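Kaimal Site Audit: Setting Up Your First Redirect Map

A redirect map tells search engines where your old pages have gone, and it's one of the most satisfying jobs in Kaimal! Have your old URL list ready as a CSV.

1. Open Projects and choose your site.
2. Click Redirects, then Import.
3. Match column 2 to "New address" and save.
4. Run Preview and look over any rows marked in grey.

Note: the free plan takes up to 700 rows per import. Split longer lists by folder. 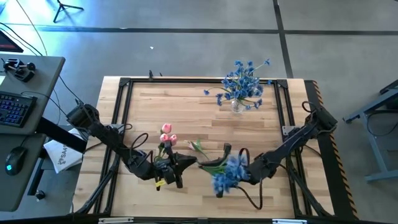 Nistorus wrote in to ask whether the home page is a decent catch-all for pages that have no replacement, as their old catalogue had plenty of those. Please don't! Send each one to the closest category, or let it return a 410.

Caution: Publish overwrites your live rules straight away. Export a backup first.

5. Click Publish.
6. Re-crawl the site and open the Chains tab. Any chain you find can be flattened with one click (we love this button).
7. Submit your updated sitemap.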